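Mug rack

A mug rack (mug stand, mug tree, cup holder, and in my gran's house simply "the thing") is a small piece of kitchen furniture for keeping mugs on when they aren't in use. I've written most of the entries in the kitchen section of this site and this is the one I've put off longest, as I own far too many of them and knew I'd go on a bit. Last revised 14 Mar 2025.

Names

Shops can't agree on what to call it. "Mug tree" should mean the upright sort, a central post with arms sticking out, and "mug rack" should mean anything with a frame, but I've seen both words on the same shelf label. In Cluddale, where I grew up, people said "cup horse", presumably after clothes horse, and I still do when I'm tired. I've never met the term anywhere else, so do write in if you have!

Main types

The tree is the one most people picture. It has a round base, a post and usually a handful of pegs, and the mugs hang from their handles. It takes up very little worktop, but it's only as steady as its base, and if you load one side first it will lean at you in a worrying way.

The frame rack sits lower and wider. It can be wire, wood or a mixture of the two, and the mugs are generally stored upside down, either over prongs or resting on bars. I came round to these late and now prefer them. They drain well, they don't get in the way of the kettle, and you can lift the whole lot in one go if you want to wipe underneath (which I do less often than I should).

Then there's the under-shelf rail with hooks, which is lovely until you take the front mug and set the others swinging, and the wall rack, which needs screws and a landlord who doesn't mind. I had a wall rack in my first flat, a Stasto with five hooks, and left it behind when I moved. I still think about it.

Wire and wood

Bare wire frames are light and easy to rinse, though cheap coating chips at the joints and then you get rust marks on the rim of your favourite mug. Wood is kinder to glaze and quieter too – a mug going down on a wooden peg makes a nice dull knock, where wire gives you a clink that wakes the dog. It does want drying now and then. Plenty of makers split the difference with a metal frame and a wooden dowel across it.

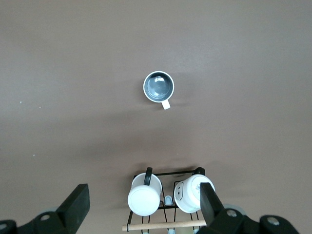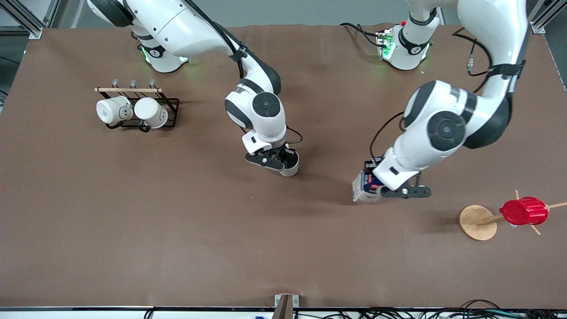 Which way up

This is the question I get the most post about. Upside down keeps dust out and lets the last drops run off, and if the mugs are going straight from the washing-up bowl to the rack I'd say it's the only sensible way. The argument against is that air can't get in if the rim sits flat on something solid, so you end up with a damp ring and a slightly stale smell. A rack with open bars gets round that. Hanging by the handle is fine for sturdy mugs, but I wouldn't do it with anything that's been glued, having lost a very nice Gouveia that way one October.

Loading

Put the heaviest mug nearest the middle, or on alternate sides if it's a tree. Turn all the handles to face the same way, outwards for preference, so you can pick one up half asleep without knocking its neighbour. If a handle fouls a prong, try turning the mug a little before you give up on it. Wide, bowl-shaped cups are a nuisance on any rack and I keep mine on a shelf.

Sizes and weights

A small rack should sit happily on a worktop with room in front of it to put a mug down. Check the gap between the pegs or prongs before you buy: mine are 90 mm apart, which suits ordinary straight-sided mugs, but my soup mugs won't go. The Skusorero I use at the moment weighs 700 grams empty and is 14 inches long, and it has never tipped, even with the big mugs at one end.

Cleaning

Warm water, washing-up liquid and an old toothbrush for the joints. Tea drips collect at the foot of every upright and go brown and sticky, so start there. Wooden parts shouldn't be left to soak. A wipe of food-safe oil once in a while stops them going grey and furry.

See also: draining board, plate rack, egg cup, tea towel.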